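Encyclopedia > Storage & Sorting > Containers > Bins and Totes

Home | Browse | Random article | Contributors | Log in

Block bin

A block bin is an open-topped container for keeping bar-shaped blocks, the long plain kind that you stack, cross, or lay end to end. I've been editing the container pages here for a while and this is the one I get the most mail about, so I've tried to put everything in one place (and yes, I own too many of these).

Name

Most people just say "the bin." My neighbor Fionnuala Mac an tSaoi calls hers a tote, and Kevin Hanrahan, who wrote the first version of this article, insisted on "trough" for months. I moved his spelling to the redirects. Sorry, Kevin!

Shape and size

A good one is rectangular, flat on the bottom, and wider than your longest block, so a bar can lie down in any direction. Round tubs look friendlier but they waste space, and long blocks end up standing on their ends and tipping over. Low sides make it easier to reach in. High sides carry better. I go for high, mostly because I move mine up and down a staircase.

The Conneely range comes in two depths and the shallow one is my favorite. Jeka used to sell a bin with a hinged lid – lovely thing, terrible hinge.

Color

Dark gray is my pick for the inside. Pale blocks jump right out against it, and scuffs don't bother you. Dark green and brown blocks take a little more hunting, especially in the evening, so put a lamp nearby if those are your colors.

Loose or sorted

Here's where the arguments start. Loose storage means you tip the blocks in and let them cross over each other however they like. Sorted storage means rows, usually by color. Sunita Solanki sorts hers every single time, and she has 256 of them. I can't do it. With a handful of blocks in a big bin there's no point anyway, you just reach in and take the one on top. Past 80 or so I do start wishing I'd made rows.

When blocks are crossed, lift the upper one first and hold it near the middle. Pulling from underneath drags the whole pile along.

Cleaning

Take everything out, wipe the floor of the bin with a damp cloth, and let it dry before the blocks go back. I do mine in July with the windows open.

See also: Stacking bars, Nesting crates, Toy chest

14 comments | 3 shares

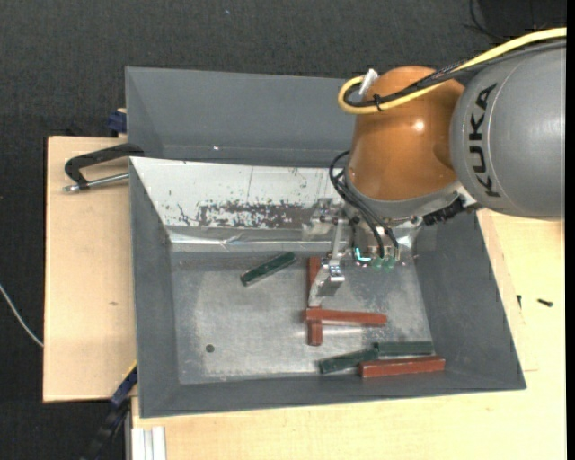
Page last changed: July, 4:10 pm, by Valeriano Campos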